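Corrugated ceiling

A corrugated ceiling is an interior overhead surface made from sheet material folded or rolled into parallel ridges and grooves. It may be fixed beneath the roof structure as a separate lining, or it may be the underside of the roof sheeting itself, left exposed between the beams. The type is common in workshops, sheds, sports halls and converted industrial buildings.

Form and materials

The ridges stiffen the sheet in one direction, so a thin material can span between supports without sagging. Sheets are laid with the ridges at right angles to the beams or purlins. The distance from one ridge to the next is called the pitch, and the height of the ridge is the depth.

Galvanised steel is the usual material, often with a baked paint finish. Aluminium is used near the coast, where salt air shortens the life of steel. Translucent plastic sheets in a matching profile can be set among the metal ones to admit daylight.

Colour

White and off-white are the most widely used finishes. A pale ceiling reflects light back to the floor and reduces the contrast between the lamps and the surface behind them. Beams are often painted to match – a practice that also makes rust and water stains easier to find during inspection.

Lighting and services

Linear fittings suit the type well and can be fixed to the beams or hung from them. Fluorescent tubes were the standard choice for decades and remain in many older buildings. Conduit and pipework are generally left in view, which simplifies repairs.

Acoustics and heat

Bare metal sheet reflects sound, and large rooms lined with it can be noisy. Rain on an uninsulated roof may drown out speech. Perforated sheet backed with mineral wool lowers the reverberation, and insulation above the lining limits both heat gain in summer and condensation in winter.

Regional use

In the Fevham district, corrugated linings were fitted to most of the grain stores built along the railway. The largest, the Albers store, had a clear floor of 500 square metres under 4 bays of sheeting. It was later divided into 3 tenancies, and the original ceiling was kept in each. The linings were repainted after 40 years of service.

See also

Purlin
Roof decking
Suspended ceiling
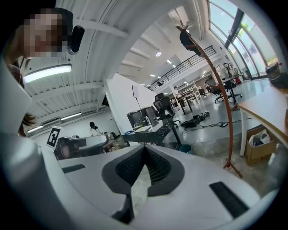 White corrugated ceiling with evenly spaced beams and fluorescent tubes, in a large open workspace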